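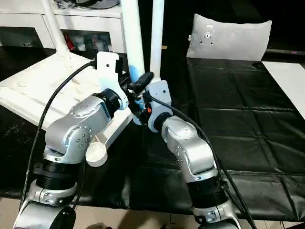 Moving Yearlings Through a Gate Without a Wreck

Posted 22nd May

Most trouble with yearlings happens within fifty feet of a gate. They will trail along fine for a mile, then the leaders see the opening, stop, and the whole bunch balls up and turns back. The method below is the one we use on the Boonchu lease, where the gates are narrow and two of them sit in the middle of a fence line instead of in a corner. It works horseback or on foot. One person can do it with 26 head. With more than that, bring a second rider.

Before you gather

Open the gate first and tie it back. A gate that swings half shut in the wind will cost you the whole morning. Walk through the opening yourself and look for loose wire, a feed sack, a washed-out spot or anything else that was not there last time. Pick up what you can.

Check the water on the far side. Cattle that come through and find a dry tank will be standing at the gate the next day, and they will be harder to move the next time. The tank at our Stovis gate holds 800 gallons, and in hot weather we top it off the evening before.

Shut the dogs up unless they are good ones.

Starting the bunch

Ride to where they can see you and stop for a few minutes. Let them get up, stretch and look at you. Then work back and forth behind them in a straight line, at a walk, at a right angle to the way you want them to go. Don't circle around behind. A curved path makes the ones on the ends turn to watch you, and then they are facing the wrong way.

When the first few step off in the right direction, ease up. If you keep pushing after they have started, the drag end crowds up and the leaders split off to either side.

If some are scattered in brush, pick those up first and bring them to the main bunch. Going back for them later means leaving the others alone near an open gate.

Lining up on the gate

For a corner gate, bring them down the fence and let the fence do half the work. Stay on the open side, a little behind the shoulder of the last third of the bunch.

For a gate in the middle of a fence, bring them down the fence from whichever side gives you more room. Send the second rider wide and ahead, to stop well past the opening and stand there. That rider should be far enough past that the leaders have space to turn in. Thirty or forty feet is about right for gentle cattle. Wild ones need more.

At the gate

Stop when the leaders stop. They want to put their heads down and smell the ground, and they should be allowed to. If the ones in back start to turn around, step sideways to block them, then step back again.

Once one or two go through, the rest will usually follow in a string. Move against the flow now, from the front of the bunch toward the back, outside their shoulders. Cattle speed up to get past a rider going the other way. Go slow. At a trot you will push them through too fast, and somebody's hip will hit the post.

If they break back

Let them go a little ways. Running to head them teaches them to run. Get around them at a walk or easy trot, let them settle, and start over from farther back than you did the first time. When the same steer breaks twice, put him through with a few quiet ones or leave him and come back for him.

After they are through

Hold them loosely on the new side until they drop their heads to graze — ten minutes is usually enough. Then close the gate, check the latch and count. Write the number down before you ride off. We keep a tally book in the saddlebag with the date, the pasture and the head count, and in March it settled an argument about whether a steer was missing or had never been turned out.

Same steps for pairs, except go slower and make sure every calf is with its mother before you start.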